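Student Robotics Team Begins Second Term of Garment-Folding Work

The Saven Student Robotics Club has entered the second term of its garment-folding project, which will form the club's entry in the Trilix Challenge in July. The project asks students to program a pair of robot arms to fold everyday clothing on an ordinary table. Members began with T-shirts, which are simple in outline but shift and crease in ways that are difficult to predict.

Each practice run is recorded and reviewed by the students. The club logged 744 runs during the first term, and members used those records to revise the order in which the two arms approach a shirt.
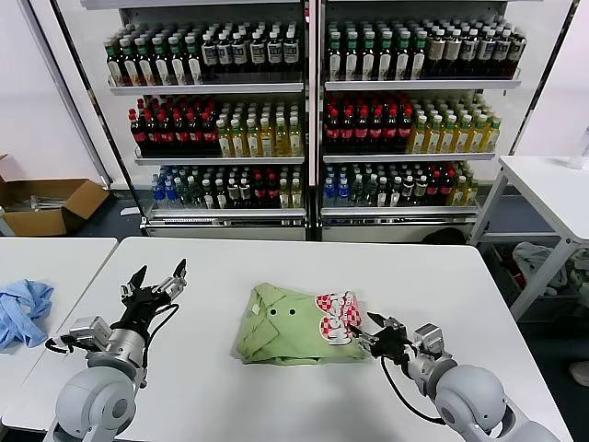 Halyna Boiko remarked that the reviews had taught her more than the programming itself, and that she now reads the log of a poor run before she looks at a good one. She added that new members should expect to spend their first month on logs alone.

Under the challenge rules, a fold is accepted when the finished garment lies flat within a marked outline and no sleeve extends beyond it. Teams are scored out of 100, with 70 required to advance to the final round. Points are deducted if a student touches the garment after the start signal - a rule that the club now applies in its own practice as well. 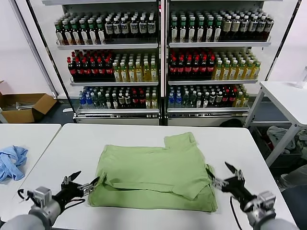
The current work concerns sleeves. Students are comparing 2 methods: one in which both sleeves are turned in before the body is folded, and one in which the body is folded first. Radymyr Nazarenko is preparing a written comparison, and copies will be available to all members before the next general meeting.

Members are also reviewing how the fingers of each gripper close on thin fabric. Notes on finger spacing are kept in the shared project folder and should be updated at the end of every session.

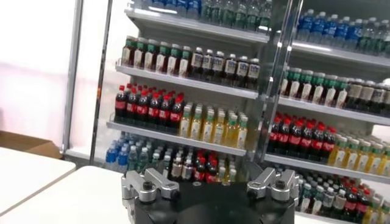 CLUB NOTICES

Registration for the spring workshop remains open to students in all grades. No previous experience with robotics is required. Completed forms should be returned to the club office by 4 p.m. on the closing date printed on the form.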